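The Blue One

When my grandmother closed her shop in November, she kept only the basket. The scales, the coffee tins and the long counter went to a man from Bundwood, who paid in cash and didn't look her in the eyes. The basket she carried home herself, on the number 4 tram, with her handbag inside it so that it would not look like an empty basket.

"What will you put in it?" I asked her.

"Things," she said. "A basket is not a question."

It stood in her kitchen in Costache for the whole winter. It was dark brown, low and wide, and in the shop it had held lemons. Now it held the post, then the wool, then for a short time a cat who belonged to the people downstairs. My grandmother was not satisfied with any of this. Each time she took out what was inside, shook the basket over the sink and put it back on the table, and the small dry pieces of old lemon leaf were still falling from it after all these months. I don't know how there could be so many.

I was living with her then. I had work at Histonik, in the office where they check the addresses, and I came home at six with tired eyes and found her sitting in front of the basket as if it was a television.

One evening she had the blocks on the table.

I had forgotten them. They were mine when I was small, and my mother's before me, and they lived in a flour bag behind the good plates. There were red ones and blue ones and nothing else. My grandfather had bought the paint, and he bought only these two colours, because he said a child who can choose between two will learn to choose, and a child who can choose between 20 will learn to cry.

"Sit," my grandmother said. "You will put them in the basket."

"Why me?"

"My hands are shaking today."

They were not shaking. I looked. But I sat down, still in my coat, and I took a red block and dropped it in. It made a small soft noise on the cane.

"No," she said. "Not like this. Put it. Don't throw it."

So I took it out and put it. Then I took a blue one, and I held it a little above the basket, and I did not know where she wanted it. In the corner? In the middle? It is strange how difficult it becomes to put down a block when an old woman is watching. The window was behind her and it was raining on the roofs, and I could hear the radio of the neighbours, a man who was reading the prices of fish.

"Your mother always kept the blue one for last," she said. "She bit it. Turn it, you will find the teeth."

I turned it. There were some little marks in the paint, but if they were teeth or only forty years in a flour bag, I could not tell. I said that I could see them.

"Good," said my grandmother. She stood up and filled the kettle. With her back to me she said that she had written to my mother in Sostivis, a real letter, 2 pages, and that she had invited her for Easter, and that my mother had answered.

I did not say anything. They had not spoken for 15 years — I never learned the true reason, it was something about the shop, or about the money from the shop, or about a sentence someone said in it. I sat with the blue block in my hand.

"What did she answer?"

"She asked if I still have the lemon basket."

The kettle began its noise. I put the block in, on the right side, against the wall of the basket, and I took my hand away slowly. My grandmother came and looked. She moved it by the width of a finger. Then she moved it back.

"And what did you tell her?" I asked.

"That it is full," she said.

It was not full. There were still blocks on the table. But I understood that I should leave them there, and I went to hang up my coat.

A basket and blocks, on a white table:
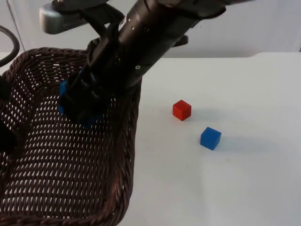
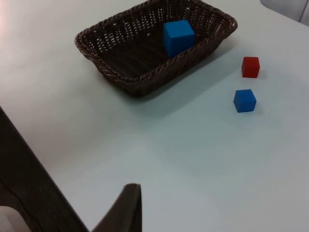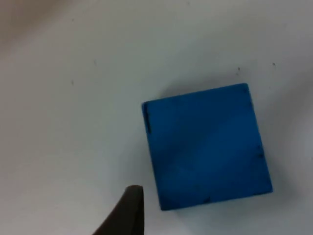
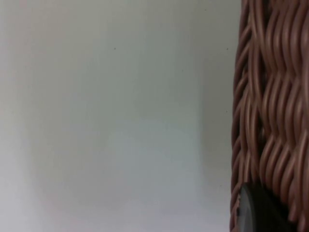 Kalliopi Pappas wrote under the story that she had read it twice, and that in her family it was a basket for bread and the silence lasted nine years. She did not agree with the grandfather about the colours. Her own children had a whole box of them, green and yellow also, and they cried exactly as much as other children. But she wanted to know if the mother came at Easter, and if she came by train or somebody drove her, and she thought the daughter should have been told about the letter before it was sent. "In my house we would have heard about it from the postman," she added, and asked when the next part will be ready.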